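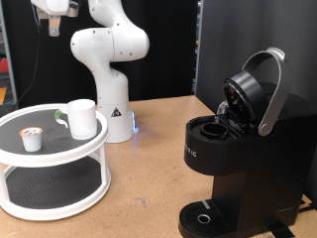

Our project set out to test a claim that gets made a lot at the moment: that a planner written in plain text, with a list of skills under it, is enough to get an arm through a household job it has not been tuned for. The job was making coffee. We think the claim is half true at best. Take the start state we used most, with the lid of the machine up, the pod holder empty, and the mug and pod side by side on the upper tier of the stand. A person would see one obvious next step. Our planner saw five, and two of them began by closing the lid.

Home | Abstract | Method | Results | Code | Contact

2. What we built

The software has three parts. Perception takes a camera image and returns a list of things with a rough pose for each. The planner, which we called Varketti, reads that list and picks a skill. The controller, based on the Plesimov motion library, turns the skill into joint targets. We wrote the planner and most of the glue. We did not write the controller and we were glad of it.

Skills were kept small: reach, grasp, lift, place, push, release. Each one has a check before it and a check after it. The check after is where most of our time went, and it is the part other write-ups skip over.

3. Perception

We trained the detector on 1948 labelled images and were told this was plenty. It was plenty for the mug body. It was poor for the handle, and the handle is what decides how you can pick the thing up. An open hook of a handle that is green on the outer part and white lower down does not look like one object to a detector that has mostly seen plain mugs. For a good part of February it returned the mug as two things, and the planner politely tried to move one out of the way of the other.

The pod gave a different problem. It is small next to the mug, so the box around it was fine but the height estimate jumped between images. We smoothed it over 14 images, which helped when nothing was moving and made things worse when something was.

The glossy underside of the lid was the last headache. Depth readings there were mostly holes. We ended up inferring the lid angle from its outline, and we don't trust that number beyond "open" or "shut".

4. Planning

Varketti searches over skills with a limit of 1000 expansions. In the runs that worked, it needed far fewer. In the runs that failed, it used all of them and then returned the best partial plan, which the controller would happily start. That was our own bad design. We now refuse partial plans, so the arm stops more often and the success rate looks lower than it did in our interim report. We think the new figure is the fairer one.

We also compared against a fixed script, in the order Sheikh uses in its course handout. The script won on time in every start state it had been written for. It failed at once when the lid began shut. The planner coped with that, slowly, with a timeout of 600 seconds that we hit more than we would like.

5. What we would not claim

We would not say the system makes coffee. It carries out a sequence of checked steps in one room, with one machine, under lighting we chose. The Datordale logging tool made our runs easy to replay, and replaying them made us less confident. Several runs marked as passes had a pod placed well off centre, and the check after the skill let it through because our tolerance was too loose.

If another group picks this up, the tolerances are in the file checks.cfg and should be tightened before anything else is changed. The planner tests run without the arm attached. The perception tests need the full image set, which is on the department drive.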